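Skeradville Open Day (robotics)

From the local reference pages. This article needs more sources.

The Skeradville Open Day is a public visit day held at the Raudsepp workshop in Skeradville, where visitors can watch robot arms doing small household jobs. First held in March 2019 as a one-room affair. Now fills the ground floor. Best known for the kitchen table demonstration and for the line to get in to it.

Background

Raudsepp started out repairing packing machines. Moved into robot arms later, mostly for handling food items and kitchen goods. The open day grew out of school visits, which had got too big to fit around normal working hours. Early programs list a talk, a tour and coffee. The talk was dropped after two years, the tour stayed.

The partner firm Vidarano joined for the third edition and brought the sign-up system, wich replaced a paper list at the door. Jorimholm, the next town over, ran its own version once. It wasn't repeated, and the two were merged under the Skeradville name.

Format

Free entry. Visitors go round in groups, with 51 places to a group in the current layout. Doors open in the morning, last group goes in mid-afternoon. Three stops: the parts bench, the practice room, the kitchen table demonstration. A fourth stop (welding) appears in older programs and was removed when the unit was sold.

Attendance on 7 December 2022 was 3,000, the highest so far, against 200 at the first one. Sixty-one people were turned away at the end of that day and given passes for the next. Parking at the grain store was added afterward.

Practice room

Operators guide an arm by hand through a task, over and over, and the recordings are used later to train it to work alone. Visitors stand behind a rope. Talking is allowed, flash is not. Groups often expect speed here and don't get it, a single pick can take several tries and the operators keep going without comment. Questions are taken at the end of each slot. The most common one, according to the printed guide, is whether the arm knows what a strawberry is. The guide's answer is "no, not the way you do."

Kitchen table demonstration

The main draw. A white table, everyday kitchen things, one arm. Tasks differ from year to year and are not announced ahead. Past sets have used play food, cups, bowls, a colander, bottles. Handles came in later and are considered the harder part: a curved bar has to be approached from the right side and there isn't much room for the fingers.

Table layouts are changed between groups, so no two groups see quite the same start. Staff do not reset an object in the middle of a run. If something rolls away it stays where it is, and the arm either copes or the run is called off. Runs called off are still logged, a point the guides make often.

A screen by the rope shows the wrist camera view. Smaller children tend to prefer this to the table itself. It was added at the request of visitors at the back, who could not see past the arm.

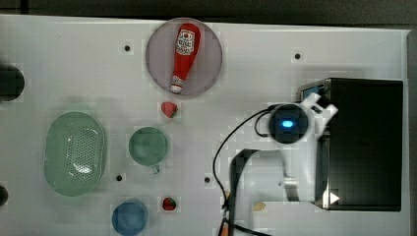 Table from overhead, then a black handle as seen from the wrist.
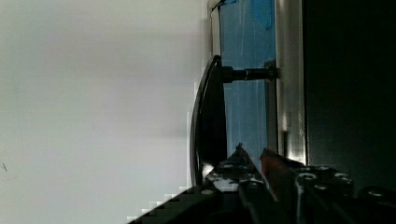
Vy Lục wrote in to the talk page to say that the section above undersells the waiting. Her group stood for most of an hour, she says, and then got one run, which was called off, and the second group got three. She would still go back. She also asks that the article mention the step down into the practice room, as it isn't marked, and that somebody check the Jorimholm paragraph, since she remembers going there twice, in different years, and has kept both tickets.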